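Skarkcombe Making Room
Progress report to the Cletlow Fund, September
Prepared by Pouran Rashti, project lead

Where we have got to

I'm very glad to be writing this one. When I sent the last report we had a room with a leaking window, two borrowed trestles and a waiting list. We now have a proper art room, open for painting and simple craft sessions, and people are using it! The window was mended in the first week of the summer holidays and the walls have had two coats of white. Wenceslao Cisternas fitted the shelving along the back wall over three long evenings, and it is level, which anyone who has seen our floor will know was no small job.

The grant was for £4,000, to cover tables, storage, a first stock of materials and tutor time up to Christmas. We have spent most of the equipment money and rather less of the tutor money than planned, for reasons I come to below.

The tables

These took longer than anything else. We had meant to buy new ones from Durnetti, and had a quote, but the delivery charge to Skarkcombe was more than we could bear. Santino Fuentealba then heard that the old school annexe at Palma was clearing out, and we were able to have theirs for the price of a van. They were sound but very tired. Santino rubbed the tops down and repainted them in a soft lavender grey that Milagros Paredes chose after a good deal of holding paint cards up to the light.

I had my doubts about the colour and I was wrong. It is calm, it doesn't glare under the strip lights, and a sheet of white paper shows up beautifully against it. We kept it matte on purpose. A glossy top would have been easier to wipe, but Milagros finds that shine bothers people with poor eyesight, and several of our regulars are in that position.
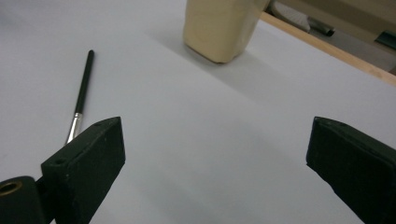
A table in the art room, with a brush lying on the painted top.

One point for the next quarter: the paint will mark. Acrylic left overnight has to be scraped, and twice the scraper has gone through to the old surface. Santino would like to put a clear matte varnish over the lot in the half-term break, and has priced it at £14 a tin. We would need three tins. I should like to use the underspend on delivery for this if the Fund is happy.

Brushes and materials

We asked people what they wanted before ordering anything, and the answer was brushes. Most had been making do with the sort that come free in a children's paint set and shed hairs into everything. So we bought fewer colours than we had listed in the application and better brushes, including a good number of fine ones for detail work. The botanical group in particular has been overjoyed. One member told Brenda Paredes that she had been painting stems with the wrong end of a biro for years and hadn't known it was the brush holding her back.

Care of the brushes has gone well on the whole. We had some casualties early on from brushes left standing in water jars, which loosens the glue and bends the hairs. Brenda now gives a five-minute talk on washing and drying at the start of each new block, and losses have dropped to almost nothing since. Brushes are rinsed, reshaped with the fingers and dried flat. I've been told off myself for putting one away in a hurry.

Paper is the item we got wrong. We ordered a heavy watercolour pad that is lovely to use and far too dear for beginners, who are frightened of spoiling it. We have switched to a lighter cartridge paper for practice and are keeping the good stuff for finished pieces.

Who is coming

We recorded 353 attendances up to the end of the reporting period. That is visits and not separate people, as many come every week. The daytime sessions filled first. The evening one was slow to get going and I was worried about it, but since Milagros changed it from a taught class to an open table, where you bring whatever you are working on and help is there if you ask, it has become the liveliest of the lot. People stay chatting well past nine and we have to jingle the keys.

We have had less luck with teenagers. A handful came to the taster and hardly any came back. Brenda has been talking to a few of them and the message seems to be that they would like printing and lettering, and would like it at four o'clock, straight from the bus. We will try that after half term.

Tutor time

This is the underspend. Milagros was poorly for part of the summer and two sessions had to be dropped. The open table also needs less tutor preparation than the class it replaced. I would like to carry the hours over to the new after-school session and can send a revised budget if that helps.

What is still to do

The sink. We have one, it is cold water only, and it is down the corridor. Carrying jars back and forth is a nuisance and we have had spills on the carpet outside the office. Wenceslao has looked at the pipe run and thinks a small sink in the corner by the door is possible. We have asked two plumbers for prices and heard back from one.

Storage for unfinished work is also tight. The shelves are full already, mainly with work that needs to lie flat, and a drying rack would make a huge difference. We are looking for one second-hand.

Labels for the materials shelves are half done. Milagros is doing them in large print, with a painted swatch beside each name.

Next steps

The after-school printing session starts following half term, for an initial run of six weeks. The varnishing will be done in the break, subject to your agreement. In December we plan to hang a small show of members' work in the corridor, and you would all be most welcome. The botanical group have already claimed the wall with the best light.

Receipts for the equipment spending are in the folder Brenda sent over separately. The van hire is listed under transport, and the receipt for the wall paint is on the back of the shelving invoice.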